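Help > Garment Care > Knitwear Care and Washing FAQ

Knitwear Care and Washing: Frequently Asked Questions

Last updated April 11, 2019
14 comments | 175 shares

These answers apply to wool, cotton and blended knits sold by Lonell. If the label sewn into your garment says something different, follow the label.

How often should I wash a sweater?

Less often than a shirt. Most wool sweaters can be worn 6 times between washes if you have a layer underneath. Cotton knits pick up sweat and skin oil faster and need washing sooner. Air the garment on a chair overnight before putting it back in a drawer.

Can I put wool in the washing machine?

Only if the label says machine washable. Use the wool or delicate cycle, cold water and a mesh bag. Turn the garment inside out first and close any buttons. Do not use the regular cycle with cold water as a substitute, as it moves the clothes around too much.

How do I wash by hand?

Fill a clean sink with cool water and add a small amount of wool wash. Push the garment under and leave it for ten minutes. Do not rub or twist it. Drain the sink, fill it again with water of the same temperature and press the soap out. Repeat until the water is clear.

Which detergent should I use?

Any detergent made for wool. Regular laundry detergent often contains enzymes that break down wool fibers over time. Bleach should never be used on wool, including white wool. Fabric softener is not needed.

My sweater shrank. Can it be fixed?

Sometimes. Soak it in cool water with a little hair conditioner for half an hour, press out the water and stretch it gently by hand on a towel. If the surface has turned thick and fuzzy and you can no longer see the stitches, the wool has felted and will not go back.

How do I get rid of pilling?

Lay the garment flat and use a sweater comb or a battery fabric shaver. Work in one direction with light pressure. Do not use a shaver on raised stitches, where the blade can catch the yarn. Pick those pills off by hand or cut them with small scissors.

Do cable knits need different care?

The washing is the same, but they hold more water and take longer to dry. Press them in a towel twice before laying them out, and turn them over after 4 hours. Smooth the cables with your fingers while damp and do not iron them flat.
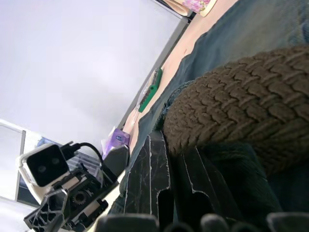 Brown knit with raised, cable-like ridges.

Can I hang knitwear?

No. Hangers stretch the shoulders and the weight of the garment pulls it longer. Fold it and keep it in a drawer or on a shelf, with the heaviest pieces at the bottom.

How do I keep moths away?

Wash everything before storing it for the summer. Moths go for wool that has been worn. Use a closed cotton bag or a lidded box. Cedar blocks help a little but need sanding now and then to bring the smell back.

I pulled a thread. What now?

Don't cut it. Use a blunt needle or a small crochet hook to draw the loop through to the inside, then ease the stitches on either side until they lie even. For holes, write to Jui-lin Lam in our repairs department and include your order number. Repairs are accepted all year, but expect a longer wait in November.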